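Last updated: May 2024

A day out at Lellix in Fesesgate

So I finally got my robot tour! Those of you who have been reading since I worked housekeeping know I've been grumbling about this one for a while. Grosta, which runs family apartments (300 units across its sites, and I must have made beds in a good half of them), has been working with Lellix on getting arms to do some of the room tidying. When they opened the doors for a day to anyone in the trade, I signed up before I'd finished my coffee.

Getting there was its own adventure. The bus from the station drops you at the wrong end of the business park, and the map they emailed had north pointing somewhere toward the parking lot. I ended up walking with Eusebio Rengifo, who used to be my floor lead and who had also gotten lost, so at least we got lost together. We missed the welcome talk. I'm told there were pastries.

The place is smaller than I'd pictured. There's a front office, a workshop full of arms with their covers off, and then a practice room set up like a bedroom. I was expecting conveyor belts, I don't know why. It's a bed, pillows, bits of furniture, and the sort of stuff families leave all over the place. The job of the day was toys: get them off the bed and into the basket so a person can come in and strip the sheets.

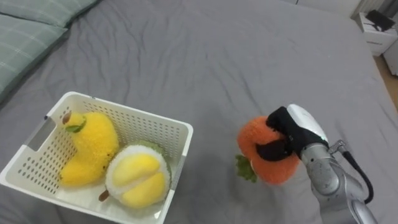 Toy pickup in the practice bedroom. The fuzzy pear and the durian are in the basket.

If you've never cleaned family rooms you may be wondering why toys. Oh, you have no idea. Toys are the slow part! Stripping a bed is quick once you have the knack, but you can't start until everything is off it, and you can't just sweep a kid's things into a heap, and one stuffed bunny down the laundry chute will get you a phone call from a crying parent that ruins your week. At Grosta we were supposed to finish a checkout room in 40-something minutes and I swear the clearing ate a third of it.

Our guide was So-ying Shih, and I liked her right away because she answered the awkward questions without looking over her shoulder. Eusebio asked straight out how many people were going to lose shifts. She said the Grosta trial, which began in November, hasn't cut any headcount, and that she couldn't promise what Grosta would do after it ends as that isn't up to Lellix. Not a comforting answer, but I'll take it over a brochure.
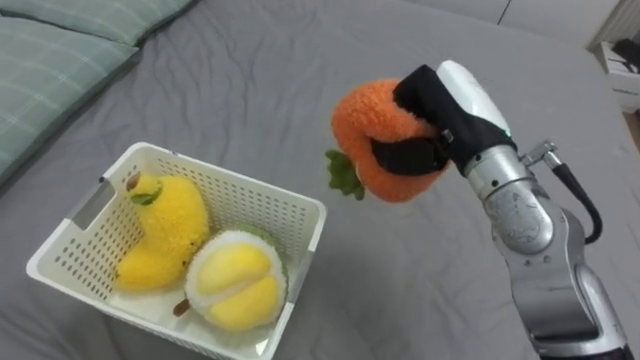 My own worry was always damage. I've seen a vacuum eat a guest's scarf, and I spent years being told that anything broken came back to whoever's initials were on the sheet. So I wanted to see how the thing holds on. The fingers have a soft black fabric over them, strapped on with a little metal buckle, and when they close on a plush toy it just bulges out between them like a dinner roll. I asked if I could put my hand in there and was told no, very politely. What I did get to handle was a spare cover, which comes off for washing, and somebody has to wash it, and guess whose job that's become. Pak-hei Sin, who is on the Grosta side of the trial, says the covers go in with the cleaning cloths and it took two meetings to agree on that.

Which gets me to the part I really went for, the people. Pak-hei started out as a room attendant like me. Now he spends half his week on the floor and half at a desk looking after the arms, and his title has gotten so long it doesn't fit on the badge. He walks the rooms first and decides which ones are worth sending an arm to. A room with a few toys on a flat bed, yes. A room where someone has built a fort, no, that's still a human room. Then Baysal, the scheduling program they use, is meant to put the rooms in order, and he moves them all around again by hand. He says the program thinks every family leaves at checkout time. Ha!

He was pretty frank about what's better and what isn't. His back is better. He bends less, he's not hauling as many bags, and he can sit down for part of the day, which I never once did in that job. What he misses is the company. We used to work in pairs, you'd do one side of the bed and your partner did the other and you'd talk the whole time about your kids or your landlord. With an arm doing the pickup, they send one attendant to a room where there used to be two. I hadn't thought of that at all, and I kept thinking about it on the bus home.

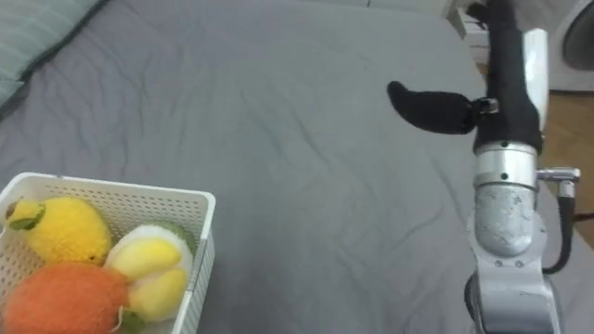
Pay came up too, of course it did. The people who trained on the arms got a raise, and the ones who didn't train did not, and there were only four spots in the first round. Pak-hei says there was some bad feeling about how they were handed out. The training took place in the afternoons, so anyone picking up kids from school was out of luck. They've since added a morning group. I wish someone had asked the attendants before the first one, but there you go.

After the break (coffee from an urn, no pastries left) we had a session with Osvaldo Lacerda from the technical side. He had a slide with a count on it, 1115 pickups logged for that toy set, and he was very proud of it. I asked how many of those a person would call done, meaning you could walk in and pull the sheet. He laughed and said they count each toy, and nobody had counted the bed. Well, start counting the bed! He wrote it down, so we'll see.

The other thing I asked about was speed. He put a clear-off at about 15 minutes on a messy bed, and I heard Eusebio snort behind me. I could do it in three with one arm in a cast. But Osvaldo's point was that it runs while the attendant is doing the bathroom and the kitchenette, so it only has to be finished by the time you come back. Fair enough. I'd still want to see that in a room with a crib in it and the stroller folded up against the door.

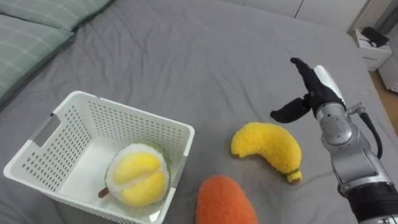

There was a bit of an argument near the end, a friendly one, over who should sort the lost property. Kuo-hua Hsieh, who manages a couple of the Grosta buildings, would like everything from the bed to go in one basket and be bagged with the room number. The attendants want to look through it first, right there, since you can often tell from the room which toy is the important one and you might still catch the family in the lobby. I was with the attendants, no surprise. I've run across a parking lot with a blanket over my arm and I'd do it again. Kuo-hua said she'd bring it up at the next trial review, and Pak-hei gave me a look that I think meant he'd be bringing it up for her.

Would I go back to the job if it looked like this? My knees say yes. I'd want the partner back, though, and I'd want the training on my regular hours.

If you want to go, Lellix is planning another open day but hadn't set a date when I asked. Wear flat shoes, ignore the map, and get off the bus one stop later than they tell you. The welcome talk starts on time.

Eusebio has promised to send me his notes on the workshop part, which I mostly spent in line for the restroom. I'll add them when he does.

Contact | Copyright, all rights reserved | Back to top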